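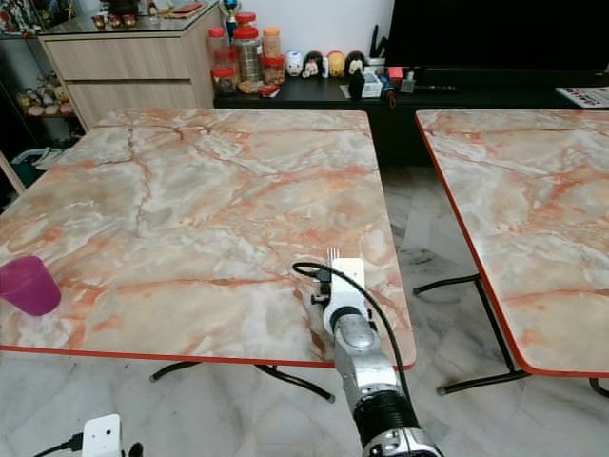 Imani Mutiso has been putting cups away in other people's houses for the better part of her working life, and she would like it on the record that she was never especially fond of that bit. "The people, yes. The cups, no," she says, pouring me a tea I hadn't yet asked for. "But you do get attached to doing a thing your own way, and then one day there's an arm doing it, and you find you have opinions."

We are in the lunchroom at Millow, the home support service where Imani has worked her way from casual shifts to team leader. Millow looks after 141 households in and around Tunstall, mostly older people who want to stay where they are, and in a small number of them it has been trying out a table-clearing system the staff call Harano. It picks up cups, bowls and cutlery, the light stuff, with somebody from the team on hand the whole time. Imani was asked to help with it early on, she thinks mainly for having complained the loudest.

So what did she complain about? She laughs, and takes a good while to answer, with a detour through a biscuit tin and the state of the parking out front (which is dreadful, I can confirm). "Hours," she says at last. "We all thought hours. If a visit is forty-five minutes and the machine does fifteen of it, somebody in the office is going to look at that and see a thirty-minute visit. I've been around long enough to know how a spreadsheet thinks."

That was the argument the team took to Murray Kingi, who runs the rosters, and it went back and forth for most of a winter. What they ended up with was a written undertaking that visit lengths would stay put for the whole of the trial. Murray, who sticks his head in while we're talking and is promptly made to sit down, doesn't pretend it was his idea. "I'd have got there," he says. Imani gives him a look. "I might have got there," he says.
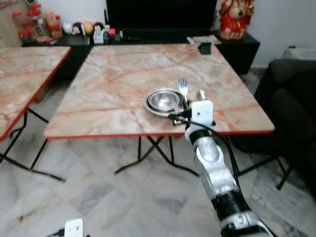 Page last changed: 28/10/2021

Forks, I learn, are a subject all of their own. Imani can talk about forks for longer than I would have believed possible, and very entertainingly too. A person lifts a fork off a table without a thought, but it's a thin, flat thing to get hold of, and a smooth-topped folding table gives you nothing to push against. Bowls are a different nuisance again, shallow ones particularly. The team has logged 1,659 pick-ups so far, and each one that went wrong has a note beside it in somebody's handwriting, a good many of them in hers.

"That's the part of the job that's new," she says. "I used to write 'had lunch, good spirits'. Now I write 'had lunch, good spirits, arm dropped spoon'. And you have to say how it dropped it! Salim's very strict on how."

Salim Ndung'u came across from the Asinholm branch to look after the equipment, having been a support worker himself for years, and everyone I speak to brings this up within a minute or two of mentioning him. He knows what a lounge room is like, Imani says. People have their telly, their ornaments along the cabinet, their good chair, and they don't want any of it shifted to make space for a machine. "He goes in with his shoes off and asks where he's allowed to stand. You can't teach that to someone who's only ever worked in a lab -- well, maybe you can, but it'd take a while."

I ask what she does with the time while the arm is busy, and for the first time she goes a bit quiet. Some days, she says, she just watches it, and the client watches it, and the two of them barrack for it like it's the footy. Other days she sits down properly and does nails, or reads the mail out, or rings the pharmacy. But there's a catch. One lady told her she'd liked it better before, when they did the dishes side by side and talked over the sink. Sitting face to face made her feel she was being visited.

"So with her we've gone back to the sink," Imani says. "The arm's not going there any more, and Salim was lovely about it."

The younger staff worry less than she does, or say so. She'd like the undertaking on visit lengths made permanent before the trial finishes in December, and she wants the note-writing paid as skilled work, with a line of its own on the payslip. Murray, still sitting there with his tea, says the second one is before the managers now and the first is harder. Imani says she has it written in her diary to ask him again next week, and tops up his cup.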